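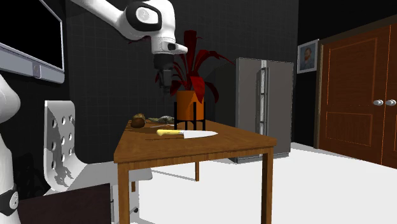 Progress report to the Görtz fund, 2025-10-26

Dear Frauke Kröger,

It has been a busy and very happy half-term for the Traltarance robotics club, and we are so grateful for your support. The grant of 700 euros has gone on simulator time, and the pupils have logged 102 runs in the virtual kitchen since we started back – far more than we'd dared hope! The Binik team are working on picking up the potato, while the Gonari team would like to tackle the knife next. Grasping is still hit and miss, I must admit, but they do keep at it. We hope to show you everything in March.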